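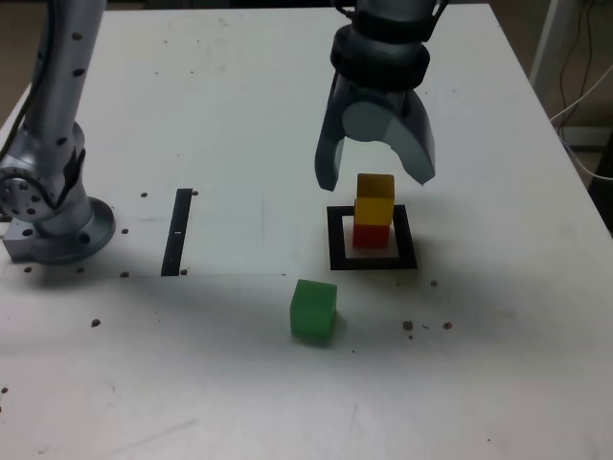 Yellow cube on red cube, inside the black square. Gripper above.

Notebook, June. Clippings index, Ingvarsson boxes.

Started 8:40. Continued with the death notices from the Tirkis paper. The last box is now entered, so the raw count for the Ingvarsson collection is 1,043 notices. This is notices and not persons. Many persons have two, the first short one with the funeral hour and then the longer one after the funeral, and a few have also a card of thanks from the family. I did not merge any of them yet.

Ditte wants us to merge as we go. I still prefer to wait. When I merged early in the spring I joined two women with the same married name who died in the same winter, and they were sisters-in-law. I found it only by the list of survivors, where one was named in the notice of the other. It took me a whole morning to take them apart again in Drarier, and the history of the record is still ugly.

Test of today: how well does Drarier find the maiden name by itself. I took 200 notices of women, every second one from the alphabetical list until I had enough, and let it run with the standard rule (the word "née", or the parents named after "daughter of"). Then I read all by eye against the clippings.

Result: 24 wrong. I wrote them down by type, because the types are more useful for me than the number.

Most of them are the same error. The notice says "daughter of the late Oscar and Minnie (Somebody) Somebody", and the program takes the name in the parentheses. This is the mother's maiden name, and the daughter never had it. The rule must look at the last name after the closing parenthesis. Easy to fix, I think.

Second type, remarriage. The woman is listed under the second husband, and "formerly Mrs." is followed by the first husband's name. The program calls this her maiden name. I do not see a simple rule here. Svend proposes a separate field for "earlier married name", and that we fill it by hand. I agree, but then we must go back to the boxes which are already finished. Not decided.

Third type is only bad reading of the print. Where the clipping was folded, the line in the fold is lost, and if the name stands in that line the program takes the next capital letter it meets. In one case the maiden name became "Methodist".

Seven notices I could not judge myself. There the family wrote only "her parents" with no names, and the brothers have a surname that could be from a stepfather. I left the field empty and put the mark Q. Please do not fill these from the census before I have seen them. The census is a different source and must have its own line.

11:15. Ditte telephoned the office at Retside about the missing burial cards. They have cards for the north part of the cemetery only, and the rest is in a bound book which does not leave the building. One of us must go there. She will ask if photographs are allowed without flash.

About ages. Again I see that the age in the notice and the birth year do not agree. Usually the difference is one year and comes from the birthday, no problem. But in the older clippings the paper writes "in her 80th year", and this means she was 79. I had entered several as 80. Corrected what I found today, but searching for "in her" and "in his" gives also many other sentences. Svend, if you have a better search, write it here below.

Also for the survivors: I enter now the towns exactly as printed, even when the town is clearly spelled wrong, and the correct form goes in the second column. Before this I was correcting quietly and it was a mistake. A person who looks for the clipping will look for what is printed.

Glue. The pages of the second scrapbook are getting worse where the brown glue was used. Two clippings came loose when I turned the page. They are in the envelope with the page number in pencil, please no tape. Interleaving paper is almost finished, need to order.

Afternoon. Changed the rule for the parentheses and ran the same notices again. All of the first type are now correct, but one that was right before is now wrong: the father has "Jr." after his name and the program gives this as the surname. I added Jr. and Sr. to the list of words to skip. Not run again yet.

To do:
run again with the skip list
ask Ditte about the field for earlier married name
Retside, who goes and when
order interleaving paper, the thin one
check the twins in the first box, I believe one notice is entered under the brother

(Added by S.D.: try searching "year of" and "80th" style endings together, it gives less rubbish. I can go to Retside if it is in the morning.)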